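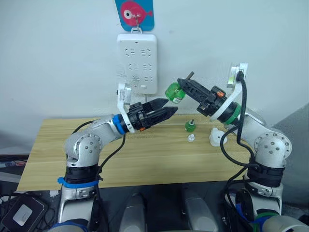
Clillen to Extend Evening Library Hours at Three Branches Beginning in August

CLILLEN – The Clillen Public Library will keep three of its branches open until 9 p.m. on weeknights starting in August, following a vote by the library board on the coming year's operating plan.

The change applies to the Central, Grendora and Mill Road branches, all of which now close at 6 p.m. The Grendora branch will also open on Sunday afternoons from 1 p.m. to 5 p.m., its first regular weekend hours since the building was renovated. Hours at the remaining branches will stay the same.

The board approved the plan by a vote of six to one after a public hearing that lasted most of the evening. Residents who spoke were largely in favor of the longer hours, though several asked how the library would staff them and whether the smaller branches would lose services as a result.

Library Director Hendrik Magagula told the board that no branch would see its hours reduced. The evening shifts will be filled by a mix of current employees who have asked for a later schedule and new part-time staff, he said. Hiring is expected to begin next month, and the positions will be posted on the city's employment page.

"People who work until five or six have had very little chance to use their library during the week," Magagula said. "We have heard this at every public meeting for several years, and the budget now allows us to respond."

The library surveyed cardholders over the winter and received 1,313 completed responses. Of those, 65 percent said that current closing times kept them from visiting as often as they would like. Evening hours ranked first among requested changes, ahead of a larger collection of new releases and more study rooms. Parking at the Central branch ranked fourth.

Responses differed by neighborhood. In the area served by the Grendora branch, weekend access was requested more often than evening access, which led staff to recommend the Sunday schedule there. At Mill Road, parents of school-age children asked for a quiet place for homework after dinner. The branch will set aside its reading room for that purpose from 6 p.m. until closing, Monday through Thursday.

Board member Ferenc Somogyi cast the only vote against the plan. He said he supported longer hours in principle but would have preferred to begin with one branch and review the results before adding the others.

"I am not persuaded that we know what the demand will be at eight o'clock on a winter night," Somogyi said. "A trial at Central would have told us a great deal at lower cost."

In response to that concern, the board added a review to the final version of the plan. Staff will record the number of visits and checkouts made after 6 p.m. at each of the three branches and present the results after six months. The board may then adjust the closing time at any branch where use is low.

The operating plan also covers several smaller items. The limit on items borrowed at one time will rise from 30 to 40. Holds will be kept at the desk for seven days instead of five. Interlibrary loan requests, which must now be made in person, will be accepted by telephone and through the library's website.

Meeting rooms at the three branches will be available to community groups during the new evening hours. Groups may reserve a room up to 60 days in advance. There is no charge for nonprofit organizations based in Clillen, and other groups will pay the existing hourly rate. The largest room, on the lower level of the Central branch, seats 112 people and has its own street entrance on Boonyarit Avenue.

Some speakers at the hearing raised questions about transportation. The last bus on the Mill Road line now leaves the stop nearest the branch at 8:40 p.m., before the new closing time. Magagula said the library had written to the city's transit office to ask whether a later departure could be added. The transit office has acknowledged the request and is expected to reply before the new hours take effect.

Exterior lighting will be improved at the Grendora branch, where the path between the rear parking lot and the main door has few lights. The work is included in the facilities budget approved last fall and is scheduled to be finished before the evening schedule starts. The rear lot will be closed for two days during installation, and visitors will be directed to street parking.

The library will mark the new schedule with an open house at the Central branch on the first evening of extended hours. The program includes a children's story hour at 6:30 p.m., a genealogy workshop at 7 p.m. and tours of the local history room until closing. Staff will be on hand to issue and renew library cards. Residents need to bring a photo ID and proof of address.

The local history room holds more than 2,000 photographs, many of them donated by families in the older neighborhoods near the river. Among them is a set of prints from the early years of Festside, the annual street fair, which will be on display through the end of the fall. Visitors who can identify people or places in the prints are invited to leave a note at the desk.

Printed copies of the new schedule will be available at all branches beginning next week. Drop boxes at every location will continue to accept returns at any time of day. The telephone renewal line will be staffed until 8:30 p.m. on weeknights once the new hours begin.

The library board will hold its next regular meeting at 6:30 p.m. in the lower-level meeting room of the Central branch. The agenda includes a report on summer reading enrollment and a proposal to replace the public computers at Mill Road. Residents who wish to speak may sign up at the door before the meeting is called to order.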